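Reverberation in Tiled Rooms: Barkwood Baths
Project report, second submission
2022-01-25

4. Results and discussion

The changing hall at Barkwood was built in 1931 and still has its original wall tiling. The floor was relaid later in concrete. Measurements were made in the empty hall in June, using balloon bursts as the source and a single microphone at 6 positions. Decay curves were read in octave bands and the slope fitted by hand where the automatic fit failed.

At low frequencies the fitted times differed between positions more than we had expected. The two corner positions gave the longest decays in the 100 Hz band, and the curve at one of them had a clear double slope. In the 200 Hz band the spread was smaller. We put the difference down to room modes, although the number of bursts per position was too low to rule out background noise from the Arholm road.

The Sabine estimate was shorter than the measured time in every band. Glazed tile absorbs very little, so small errors in the assumed coefficient have a large effect on the result. The value we used came from the Wevico product sheet and refers to new tile on a solid backing – the hall has old tile on brick, with cracked grout in places. Choo's correction for uneven absorption brought the estimate closer but did not remove the gap.

Hanging a felt curtain across the short wall reduced the decay at high frequencies only. A thicker absorber, set off from the wall, would be needed for the lower bands. We did not have time to test one.

The raw recordings and the fitting sheet are in Appendix B. Position 4 was measured twice after a cable fault, and only the second set is used.

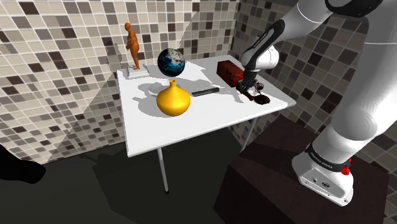

Figure 5. Rendered corner with small mosaic wall tiles, white table and figurine.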